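**Cunha project - method meeting, May 2023**

Present: Keegan Tawhiri (chair), Trudy Baxter (minutes)
Apologies: none

### 1. Home recordings

- Keegan reported 170 demonstrations of the box task so far, 74 of them in living rooms. Both operators work at the same table with hand-held grippers.
- A packet near the rim of the open box is hard to label as in or out. Agreed to label by the wrist view only.
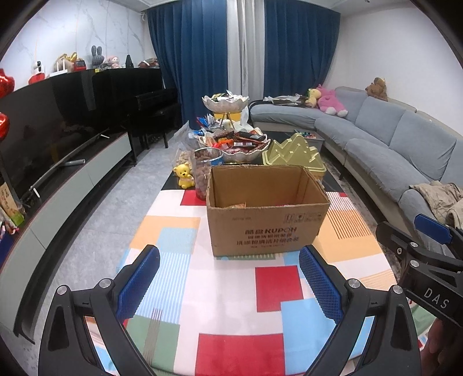

### 2. Result on clutter

Trudy compared policies trained with tidy and cluttered backgrounds. The cluttered set did better on new rooms, but the gap was small - 7 points - and came from one training run. To be repeated before it goes to Tellex.

She asked that small wrapped items stay mixed in type and colour on the cloth, as the grasp labels depend on it.

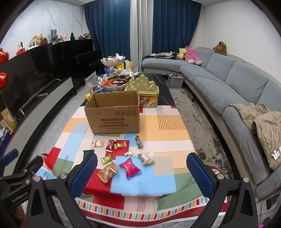 *Wrapped snacks in front of the box, patchwork cloth.*

### 3. Actions

- Keegan: write up the labelling rule and re-check the older clips.
- Trudy: repeat the training run with a new seed.
- Draft paper to be ready by December.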